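Skonar Home Forum > Kitchens > Worktops and splashbacks

Cleaning and sealing a veined marble worktop next to gloss tiles

Posted by Puvo
February, 28 replies to this user's earlier topics

We took over a kitchen with a white marble worktop that meets a wall of glossy blue-green square tiles. The previous owners left no paperwork for either. The stone has veins running through it and no coating that I can detect. I have three problems.

First, there are dull patches near the middle of the run, where the chopping board normally lives. They do not feel rough, but they show up under the wall light in the evening. I have tried washing-up liquid and warm water, which made no difference.

Second, the joint between the worktop and the tiles is grout. It has a hairline crack along part of its length and I would like to know whether to patch it or rake the whole thing out.

Third, the surface is in constant use. It holds crockery, boards, packaging and the children's play food, and it is rarely cleared completely. If a sealer needs a long curing time I need to plan for that.

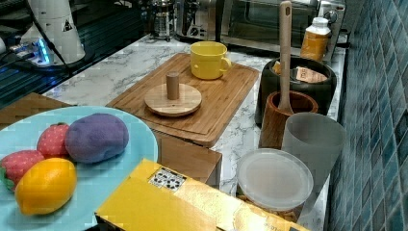

Worktop in its usual state: bamboo board, yellow mug, lidded things and the toy lemon.

The tiles themselves are sound. I would prefer not to polish the whole slab if the patches can be dealt with separately. I have a random orbital sander and pads up to 1000 grit, but I have not used them on stone before.

Puvo

3 replies, sorted by votes

Picard
Member, 1000+ posts

The dull patches are most likely etching. Marble is mainly calcium carbonate and reacts with acid, so lemon juice, vinegar, wine and most descalers will take the polish off on contact. A stain is a darker area where something has soaked in. An etch is a loss of shine, usually with no change of colour or a slightly paler one. Washing will not shift an etch.

To tell them apart, look along the surface at a low angle with a torch. If the patch disappears when viewed from directly overhead and comes back at the low angle, treat it as an etch.

For light etching, use a marble polishing powder with a damp white pad. Work on one patch at a time, keep it wet, and wipe off the slurry with clean water before it dries. Try it first at the back of the worktop. Do not start with the orbital sander. Your 1000 grit pad will leave a honed finish, which is duller than a factory polish, and you will then have to take the entire slab to the same level.

Sealing comes after polishing. Test whether you need it: put a teaspoon of water on the stone, leave it for 60 minutes, then wipe. A dark mark means the water has gone in and the stone will benefit from an impregnating sealer. No mark means leave it alone for now and test again next year. Apply the sealer thinly, allow it to dwell for the period on the tin, and buff off all the excess. Residue left on the surface dries as a haze and is tedious to remove.

Curing time varies between products, so follow the label. You will have to clear the whole run for it, toys included. Note that a sealer slows down staining and does nothing to prevent etching.

On the joint: rake it out completely. A worktop and a wall move independently, and grout has no give in it. Use a neutral-cure silicone marked as suitable for natural stone. Ordinary acetoxy silicone (the type that smells of vinegar) can mark marble along the edge. Mask both sides, fill in one pass, tool it, and pull the tape before the silicone skins over.

Tallevia
Member

Agree with the above about the silicone. I used the wrong sort on a bathroom shelf and have a grey line in the stone that has never come out.

One addition about boards. Wet bamboo or wood left flat on marble traps moisture underneath. Stick four small rubber feet on the bottom, or stand the board on its edge when it is not in use. A board with a groove round it holds back a fair amount of juice, but if the groove overflows it goes straight on to the stone and runs under the board where you do not see it. That would fit with the patches being where you say they are.

Cardboard is worth moving as well. If a box gets damp the colour can transfer, and brown marks in white marble need a poultice.

For everyday cleaning use a pH-neutral stone cleaner. Gloss tiles will take the same product, so you only need one bottle. Keep limescale spray away from that wall, as it drips.

grout_and_about
New member

just use car wax, did mine years ago and its fine. wouldnt bother with the powder

Comment from Picard

Car wax is not intended for food preparation surfaces and it will stop an impregnating sealer from going in later. If there is any wax on the slab already, remove it with a stone-safe stripper before doing the water test, otherwise the result is meaningless.

Comment from Puvo

Torch test done. The patches vanish from overhead and show at a low angle, so etching. Water test at the back left a faint dark ring. I have ordered the powder and will rake out the joint first so the grout dust does not end up on a freshly polished surface. Is a plastic scraper enough for the grout or do I need an oscillating tool?

Comment from Picard

Oscillating tool with a carbide grout blade. Tape a strip of thin card over the marble edge before you start, and finish the last few millimetres by hand.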